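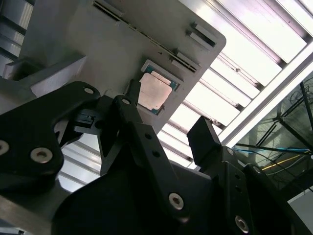
Posted by L. Siner, Stomitstead Robotics Club, 22/02/2024

Notes for session 2: getting the gripper up to the pocket

Okay, so last time we got as far as homing the arm and everybody wanted to go straight to picking chips. I love the energy! But we need to talk about approach first, and that's most of what these notes cover.

Our target is the square chip with the coppery lid, sitting in its recessed pocket in the gray plate. Look at the pocket's rim. It's raised, so a finger that comes in even a little low hits the rim before it gets anywhere near the chip (I've done this more than once, and it makes a horrible noise).

Things to work out with your partner before you touch the pendant:

Which finger gets there first? Mark it on your sketch.
Where is your wait point? Mine is 126 mm out from the plate, and you're welcome to steal it.
What speed are you using? Stay at setting 2 until I've watched your run.

Save your program as Kasik plus your team number. The old Tian files are still on the shared drive, so please don't overwrite them - I still use the one that ends in 1252 for my own checks.

For next session, bring your sketch and a log of at least one full approach and retreat with no chip picked up. If your log goes past 1000 lines, just bring the last page.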